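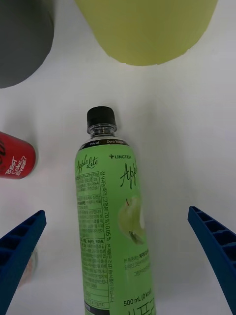 Wrist cam view at the pick table, bottle on its side, fingers open either side of it.

CELL 2 NOTES: fingers, camera, and that list on the door

Quick one this month, I'm writing it between shifts so forgive the spelling.

Cell 2 is back up. If you were on the June rota last year you know what it was like when the grip started drifting and we all just kept nudging the offsets. Not doing that again. Everett Begay had the gripper off the arm Monday afternoon, cleaned the whole thing, put the dark blue fingers back on with new screws and did the camera cal from scratch. Took him most of the shift. Thanks Everett.

What got done:

Fingers. Old pair binned. The inner faces on those were polished smooth on one side, you could feel it with a thumbnail. New pair is the same print, same blue, pockets down the inside face like before. There are two spare pairs in the drawer under the Prurkedov controller, bagged and labeled. Please don't mix a left from one bag with a right from the other. They were printed together and they wear together.

Screws. Finger screws now get checked every 30 hours of run time. Hand driver only. Someone has been using the cordless on them and one of the inserts was pulled half out of the plastic. Not asking who.

Camera. The bracket had slipped. Only a hair, but it put the pick point off toward the base of the bottle, and on anything lying down that means the fingers close past the middle and it tips out on the lift. Bracket is pinned now. If you knock it, say so. A recal is 17 minutes, finding out later is a whole morning.

Lens. Wipe at start of shift, dry cloth from the Birngate box, the gray ones. No paper towel. No breath and sleeve (you know who you are).

Test items. We're keeping the pick set on drinks containers for now. The green 500 mL Apple Lite bottle stays as the main lying-down check, and the red can that says BEST COKE EVER? goes in with it. Both have round sides, both roll if the fingers come in uneven, so they show you a bad setup fast. The bottle is the better one of the two. If the left finger touches early it starts to turn and you can watch the label go round. Put the cap end pointing up the frame, away from the fingers, the way it is in the photo, otherwise your numbers wont compare with Everett's.

Table. Keep it white and keep it bare apart from the items. We tried the mat from Crenshaw for a week, grip was fine but the vision hated it, edges everywhere. Mat is on the shelf by the sink if anyone wants it for something else.

Shadows. Open one, this. Tall stuff standing at the back of the table throws a soft shadow forward and late in the day the detector sometimes takes it as part of the object. Harriet Whitfield is looking at the threshold. Until she's done, leave the blinds shut on that side and don't add another lamp. Adding a lamp made it worse, we have the logs.

Start of shift, Cell 2, so it's in one place:

Air or power check first, whichever your panel shows
Wipe lens
Open and close fingers, empty, five times, listen
Look down the inside faces for dust or label glue
Jog to the home mark on the table
Bottle pick, lying down, then the can
Write it in the book

The listening part matters. A good close is one soft click. If you get two, one finger is getting there before the other and you should stop and look at the left screw first, it's nearly always the left.

Label glue: comes off with warm water and the soft brush. Takes a while if it's been left over a weekend. Don't scrape the pockets with a blade, the walls are thin and once one is nicked it catches on every shrink label after that. We lost a finger to this in the winter. Isopropyl is OK on the metal parts, keep it off the plastic please.

Grip force is set at 38 percent. Leave it there. At 80, where it was found, soft bottles go oval and then slip out anyway. If something heavy needs more, change it in your own program and put it back, and write that in the book as well. The book is the blue binder now, the old one was full.

Plondero are sending a replacment cable for the wrist. The current one is okay but the jacket is rubbing where it comes round the last joint, there's a wrap of tape on it. Check the tape. If you see copper, red button, then call Harriet.

Still needed: somebody to take the Friday clean for the next month, and the small torque driver back from wherever it went. It was last seen on the Cell 1 bench.

Questions to Everett or Harriet, or leave a note in the binder. Cell 1 gets the same treatment once the cable is in.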